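I have been promising this write-up since I got home and then the laundry happened, and then work happened, so please forgive me for getting to it a week late. But the open workshop day at Brirlow was so much fun and I took four pages of notes, most of them readable!

If you haven't been, Brirlow is the little shop behind the old Jeltbridge depot that builds and repairs hand-held grippers. You squeeze the handle, the fingers close, and whatever you do with it gets recorded so an arm can learn the same job. They have a fleet of them out on loan, and when one starts to feel sloppy it comes home to the bench. I'd signed up for the morning group, which was me, a very keen father and son, and Soo-ah Kwak, who drove up with me and asked much better questions than I did.

Ilaria Sanna met us at the door with a tray of coffee (good coffee, I went back twice) and took us straight past the printers to the repair benches, which is where I wanted to be anyway. Every gripper has a paper card tied to it with string. The one she picked up had 3,476 closes on its counter since the last service, and they like to see them back at 2,000, so it had been a naughty one. She let each of us squeeze it first so we'd know what worn feels like. There's a tiny clunk right as the fingers change direction. I missed it the first time and then couldn't stop feeling it.

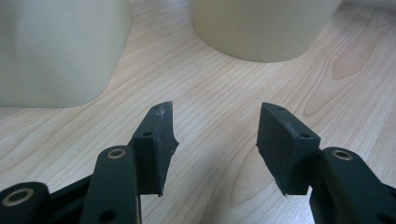

Now, the linkage, which I could have listened to her talk about all day. Each finger hangs on a set of arms that swing together so the pad stays facing the other pad the whole way in, and every one of those joints wears. The fix is so simple I laughed. The plastic arm never touches the pin, there's a brass bushing pressed into the pivot hole, those little gold rings in the black arms, and when the joint gets loose you push the old ring out and press a new one in. Ilaria does it with a small hand press and a bit of pipe that somebody turned down to the right size years ago. She warned us about grease, too! One drop on the pin and wipe off the rest, because the extra finds its way to the pads and then everything you pick up goes skating off.

Pads were next, with Haruto Okabe, at the far bench. He runs his thumbnail over the face of the pad, and if it leaves no mark at all the rubber has gone hard and the pad gets changed. Specks and light scuffs he just brushes off and cleans with a damp cloth. He always swaps both pads together, even if one looks fine. The father asked whether you couldn't save money by doing one at a time, and Haruto said he'd tried that in his first month and spent a whole afternoon chasing a gripper that pulled everything to the left.

Last job is the zero. Fingers shut on a flat steel gauge, press the button, read the number, open, do it again. Ours came up 227 and then 227 again, and Haruto wrote it on the card and let the kid sign underneath. Very proud kid.

We had lunch at Minami across the road (get the noodles) and then I went back to buy a spare set of bushings I have no real use for. The next open morning is in March and the sign-up sheet is by the front desk. Wear closed shoes, and park on the depot side, the other lot fills up by nine.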